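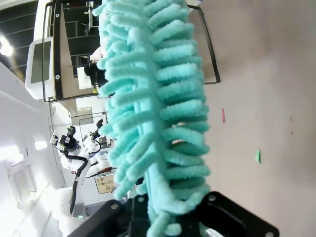 Margarida Prata wrote in to say that dusting before sweeping is a superstition, like salt over the shoulder, and that she has done the floor first for years without anything terrible happening to her.

I have thought about this more than is healthy. The floor first, Margarida? And then all the shelf fluff comes down on it and you do what, move house?

My own system in the flat on Talidley Road goes top to bottom. I start at 7 in the morning, before I have the sense to refuse, with the turquoise chenille duster, the one that looks like a caterpillar dressed for a cruise. I used to own feathers. The feathers moved the dust to a new address and left a few of themselves behind as a deposit. Chenille has all those fat little loops, and the dust goes in among them and mostly stays there, which is all I ask of anybody.

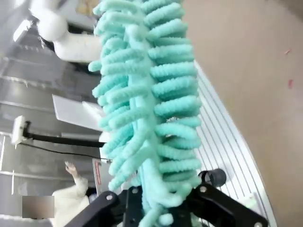
Slats are where I lose my temper. Anything with bars has a top, a bottom and two sides per bar, and a cloth will do one of those before you get bored. With the duster I go along the bars, then across, then along again because I've forgotten which way I started. Up to 15 minutes for a rack, if the phone stays quiet.

Washing it is easy enough. Lukewarm water, a drop of dish soap, squeeze, don't wring. I wrung one once and it dried in the shape of a question.

Shelves tomorrow. Then the floor, Margarida, in that order.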